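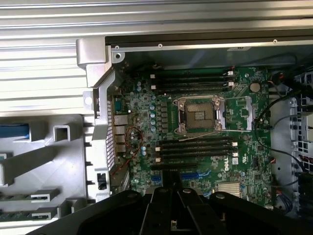
Can a robot put a desktop computer together?

It can do a fair amount of the job if the parts are set out for it first, and it still needs a person close by.

I got that much from an afternoon at the Vindholm open day in Garside, and most of what follows is detail. I fix computers for a living, in a small way, and I had wanted to see this since the flyer went up in the library in January. The flyer said "robot assembly, live." It didn't say what was being assembled, and I figured it would be gearboxes or something in a car line. When I called to ask, the person on the phone said desktop PCs. I put my name down for the 2 p.m. group.

Vindholm has the back half of the old dairy building on the river side of town. Parking is bad. They had cones out, but the cones pointed you into the loading area and then somebody waved you back out of it, so I ended up across the road by the tire place. You sign in, get a sticker, and get a pair of safety glasses that don't fit over regular glasses. If you wear glasses, bring your own side shields.

The groups were small. There were seven of us in mine, mostly people from other shops and plants in the county, plus a high school teacher and her son. We were shown two rooms. The first was a talk with slides, and I will skip that except to say that the project is called Jirov and its purpose is repair and rework, not building new machines from scratch. They want an arm that can take a used office tower, pull the parts, test them elsewhere and put good ones back. That made more sense to me than building new. Factories already have ways to build new ones. Used machines come in dirty and all a little different, and that's where the hours go.

The second room had the robot. It was quieter than I expected. The arm works over an aluminum table with grooves in it, and the tower lies on its side with the panel off, the way I'd lay one down on my own bench. The operator sat at a desk off to one side with a big red stop button by her hand, and we stood behind a strip of yellow tape.

They were using a Dell tower for the demonstration. I've had my hands in a lot of Dells and the choice seemed fair to me. There's decent room around the board, and a lot of what you need to touch is colored blue, so a person can find the latches without a manual. I asked if the blue helped the robot too. The operator said a little, but that they try not to lean on it because the next brand uses green, or nothing.

She ran the whole demonstration once without talking and then again with commentary, which I thought was a good way to do it. The first time through you just watch. The second time you know where to look. A full run takes nine minutes. I could do the same work faster than that, and I said so, and she said yes, so could she.
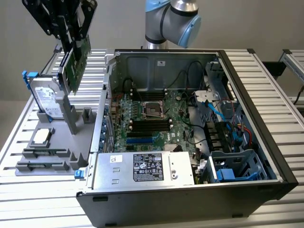

Wendell Prokosch

The part I keep thinking about is the fixture, the gray 3D-printed piece that sits on the table to the left of the case. I hadn't thought much about where a robot gets its parts from. When I work on a machine, the parts are wherever I put them down: on an anti-static bag, on the lid, on top of the power supply when I'm being lazy. The arm can't be casual like that. The hard drive stands upright in its own pocket. The processor lies in a shallow square one. The memory goes in a pair of slotted holders at the front. Everything has one place and one way up, so the gripper can close on it the same way each time.

They print the fixtures there. The one on the table was the fourth version, and the operator had the older ones on a shelf to pass around. Version one was too tight and it held on to the memory when the arm tried to lift it. Version two was too loose. I didn't catch what was wrong with the third. The plastic was rougher than I expected when I got to hold one, with the layer lines still on it, and she said the roughness doesn't matter as long as the pockets are the right size.

It did make me wonder how much of the work had been moved out of the robot and onto whoever loads the fixture. I asked about that. The answer was straightforward: right now a person loads it between runs, and getting the arm to pick loose parts out of a bin is a separate piece of work that another group is doing. So if you hear that a robot puts a PC together by itself, ask who filled the tray.

Expansion cards were the most interesting thing to watch. A card is long and thin and you have to hold it by the edges, and then it has to go down into the slot straight. If you've done it, you know there is a feel to it. You set the card on the slot, rock it very slightly, and press, and it drops in with a small click. The arm brings the card over level, stops, lowers it until it meets the slot, and then makes tiny movements from side to side before it pushes. I wouldn't have guessed it would look so much like what I do. One of the men in our group said it looked nervous, and I can see what he meant.

On the silent run the card went in the first time. On the second run it didn't. The arm pushed, stopped, backed off, tried again, and then quit and waited. The operator stepped over the tape, took the card out of the gripper, looked at the bracket end, put it back in the fixture, and started that step over. It seated on the next try. She said the metal bracket had caught on the case before the card reached the slot, and that it's the most common failure they have. I was glad to see it. That bracket gets me too, especially on older cases where somebody has bent the lip.

The processor step they don't push as hard. With this kind of socket the pins are in the board, and if you drop a processor in crooked you can bend them, and then you have a motherboard that goes in the recycling. I have ruined one that way, years ago, and I remember what it cost. Vindholm uses the same few boards over and over for testing, and they told us they've logged 195 processor placements since they started on that step. I asked how many boards they had lost. The operator said "more than one" and laughed, and I left it there.

Opening the lever on the socket is still done by hand. So is closing it. The arm can put a finger on the lever, but it takes a good bit of force at the end of the travel and they don't want it slipping off over the pins. The cables are also done by hand, all of them. She was very clear about cables. A flat cable or a bundle never lies the same way twice, and the arm doesn't cope with that yet. If you work on computers, then, the part of the job you like least is the part you get to keep.

The teacher asked about jobs, as somebody always will. The answer from the staff was that the repair places they talk to can't hire enough people to strip machines all day, and that the people who do it don't stay. I believe that. I did a summer of it, and it was screws and dust and sore fingers. I also think a shop my size isn't who this is for. The arm and the table and the rest of it would cost more than I make in a good while, and I see a different model of computer every time the door opens. A place getting pallets of the same tower from a school district or a bank is another matter -- there I can see it.

They're planning to put the software side out under the name Badeo later in the year, so that other groups can run the same steps with their own equipment. I signed up for the mailing list. I don't have an arm to run it on, but I'd like to read how they describe the card step, to see what they think they're doing when they do that little rocking motion.

A few practical notes, as a couple of people at the shop asked me if it's worth going. The tour takes a bit over an hour if people ask questions, and they let you ask. You stand for nearly all of it. The talk at the beginning could be shorter. The coffee is in the lobby and you can't bring it in with you. Kids are fine if they can keep behind the tape; the teacher's son was 11 or 12 and asked better questions than I did, including why the fingers on the gripper have screws in them. (So they can be changed. They swap them when they wear or when the parts change.)

There is another table and frame behind the one they were using, and I was told it will be set up for laptops. I asked what they would do about the glued batteries and got a long sigh. If they hold the open day again I'd go back for that.

I drove home and had a tower waiting with a bad memory slot. I paid more attention than usual to how I was holding the card when I put it back in.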